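Print this page | E-mail this entry

Bench notes, Veseck estuary station
25th February
Posted by Marjan Karimi

Picked up the seagrass cores again after the January gap. Two transects to finish, Bekau side and the outer flat. Bekau is done as of this afternoon. The outer flat has to wait for a low tide that falls in daylight.

Shoot counts are up on the Bekau side compared with the fall set, but I don't trust the fall set much. The quadrat we used then had a bent leg and sat at an angle on soft mud. I straightened it against the vise and checked the corners with a square before going out. If anyone wants to compare the two sets, note the change in the log first.

Sediment: the top layer is still mostly fine silt, dark, with a strong sulfur smell once the core is split. Fewer worm tubes than I expected near the channel edge. Plenty farther in, under the thicker grass. I kept the split halves in the cold room, bottom shelf, wrapped and labeled with pencil. Marker comes off in there.

Turbidity logger at the Shahbazi dock read 988 when I pulled it and 900 after I wiped the lens and put it back. Same water, same depth. So part of what we've been calling cloudy water is growth on the lens. I don't want to correct the old readings by guessing. Better to leave them alone, flag them, and clean the lens every visit from now on. The wiper blade is worn down on one side and needs replacing. I have asked Wandivico for a price.

Other things from today:
- Salinity probe drifted again. Recalibrated, held steady through the afternoon.
- Boat battery is fine. The loose terminal was the trouble.
- Waders, left boot, leaking at the seam.
- Core tube number 2 has a chip in the cutting edge. Don't use it on the outer flat, the shell layer will finish it off.

A brown bottle on a dark marble counter, in all three:

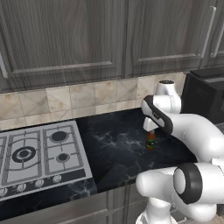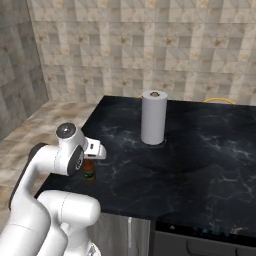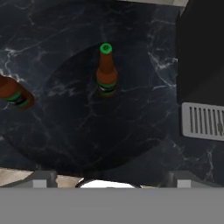

For the outer flat I want to start at the seaward end and work back toward the landing. Last time we did it the other way and ran out of tide before the last stations, and those are the ones where the grass is thinnest and a missing count matters most. Bring the short corer as well as the long one. The long one won't go through the shell.

Still to do: dry and weigh the Bekau shoots, type up the field sheets, order sample bags. The drying oven is free overnight, so the shoots can go in before I leave.

Print this page | E-mail this entry

Recent entries
Bekau transect: stake positions rechecked
Cleaning and storing the turbidity logger
Oyster spat on the Shahbazi dock pilings
Cold room shelf plan
Tide notes for the outer flat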